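**Ticket: monitor goes black for a couple of seconds, several times a day**
Opened: 2026-09-25
Status: open, mostly fixed
Product: Nolte dock, Kunarby monitor

Hello, and thank you in advance to whoever picks this up! I've tried to put down everything I did, in order, so you don't have to ask me for it twice. My apologies if it runs long.

The trouble started when I moved my work setup to the back room. The monitor goes completely black, stays that way for 2 seconds or so, and then comes back as if nothing had happened. The laptop's own screen never blinks. Sound keeps playing through the dock, and so does my music, which made me think at first that I was imagining it (I was not, my coffee was fresh).

What I tried first:

- Restarted the laptop and the dock, in both orders
- Swapped the video cable for the one from the bedroom TV
- Updated the dock with the Ukex tool, which finished without any complaints
- Turned the refresh rate down from 75 to 60

The cable swap did nothing at all. The lower refresh rate seemed to help for an afternoon, and I was ready to write you a very happy note, but then it blinked again in the middle of a spreadsheet and I put the setting back.

Next I looked at the desk itself. I had been feeding the dock cable up through the slot at the back, and the plug was bent pretty hard where it came out. I pulled it free and ran it around the side for the time being.

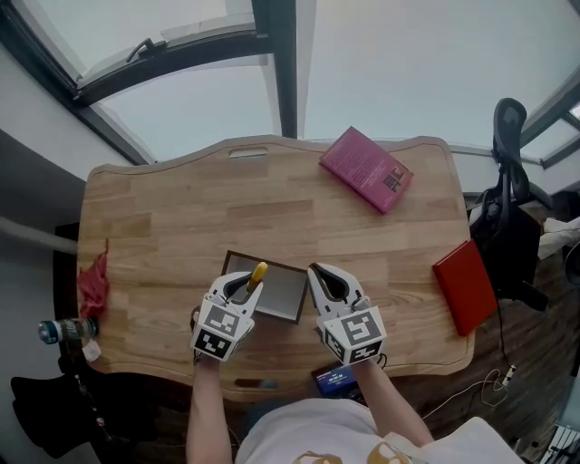

*The desk, with the slot near the far edge.*

With the cable out of the slot, the blinking dropped off a lot, from nearly every hour to once or twice a day. I then bought a longer Lemow cable so nothing has to bend, and I've had one full day with no blackouts. I'm pleased, but I don't quite trust it yet!

One more thing, and I hope it's useful. The log from the Ukex tool has 63 lines that say "display link lost, retrying." Most of them are from before I moved the cable. A handful are from late at night when the laptop was asleep with the lid shut, so maybe those are normal? I would love to know either way.

My questions, whenever you get a moment:

1. Can a bent plug damage the port on the dock, or only the cable?
2. Is it safe to leave the refresh rate at 75?
3. Should I ignore the lines from when the laptop is asleep?

I've saved the full log and can attach it if you tell me where it should go. Please leave the ticket open a little longer, and I'll add a line if the screen blinks again. Thanks so much for your patience with me.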